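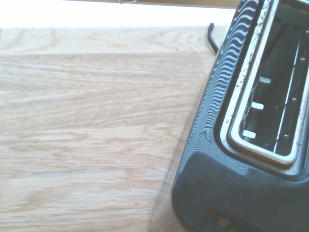

Page 69

Sun 21 August

Toast day! I have been waiting to write that since Thursday, when the box came, and I made myself hold off plugging the thing in until the weekend so that I could do it properly, with the good bread and the good butter and nobody needing to be anywhere.

It's dark blue, so dark it's almost black, and the side has these wavy ridges all over it like sand when the tide has gone out. I keep running my thumb over them while I wait. There's a shiny chrome rim around the slot as well, and when the morning light comes in strong against the white behind the counter the ridges pick it up in little pale squiggles. I know it's a toaster. I don't care. I stood there with my coffee and admired it like a person at a car show.

Nisreen came down in her robe and said, "You're looking at it again." I was.

First round was the seeded loaf from Flornden, setting 3, and it came up too pale on one side, so back in it went and of course then it was too dark. Second round, setting 4, one go, no fiddling, and oh, that was a good slice. Crisp right to the corners and still a bit of give in the middle. I ate it standing up. Then I ate another one with the fig jam Dalal sent back with us in June, the jar with the handwritten label that has slid halfway off, and that was so good I called her while I was still chewing. She wanted to know how long the jar would last at this rate. Another week, maybe. She says there are more figs coming on the tree by the garage than she has ever had, and if I drive over with empty jars she'll fill them, so I have started rinsing out everything with a lid.

The counter! I haven't written about the counter since we oiled it. I love it more every week. The light oak was Nisreen's idea (I was pushing for gray, and I have said sorry for this several times) and it makes the whole corner feel warm, even with all that white above it. The grain goes in long streaks, cream and tan with some darker honey-colored lines, and toward the back there's the narrower strip where the grain goes all wavy and comes out a shade brighter. Sérgio fitted that and he was worried I'd mind that it didn't match. Mind! It's my favorite bit. I'd have done the whole room in it if he'd had enough of that board.

It does show crumbs, I'll say that. Tiny dark ones, those burned pinhead bits that get everywhere. I wiped it down twice before ten o'clock and found more both times. Nadine told me to keep a dry pastry brush in the drawer just for that and sweep toward the sink, and she's right, it works much better than a cloth, which only pushes them into the seam. I used the old brush with the red handle. Must buy a new one for actual pastry.

Ghassan and Nadine came at eleven with eggs and a bag of tomatoes, and what was meant to be a quick cup of coffee went on until past two. We had toast with eggs, toast with tomatoes and salt, and then Ghassan, who had been very quiet for a while, asked if anybody had thought about toasting the end of the date cake. Nobody had! I cut it thick so it wouldn't fall apart in there, setting 2, and stayed right beside it with the wooden tongs the whole time. It came up with the edges gone chewy and the dates just starting to go sticky. Butter on that, a bit of salt. Nadine closed her eyes. I am going to bake a date cake next weekend only so that I can let it go a bit stale.

Ghassan has a theory that bread toasts better if it has been out of the bag for an hour first. I said I'd test it this week, one slice from the bag and one left out on a plate. He wants it reported to him in writing. Fine, I will!

After they left I cleaned up slowly with the radio on. I tried the toaster on the other side of the counter, closer to the kettle, and then moved it back, because there it was in the way of the cupboard door and I missed seeing the ridges from the table. It stays where it was. I also want to find a proper spot for the bread, which has been living on top of the fridge since we moved the shelves. Nisreen likes the Qaisi bread box she saw in the window in town, the plain one with the lid you can flip over and slice on. I'd been thinking of asking for it in December but I don't think I can wait that long with this much toast going on.

For tomorrow: rye, setting 5, since it's so dense. 500 grams of strong flour to buy, and yeast, I used the last packet. Ask Sérgio what oil he put on the back strip, I want to do it again before the fall. Jars to Dalal.

Nisreen has just asked from the other room if I want anything before bed. I said one slice. She laughed, but I can hear her getting the bread down.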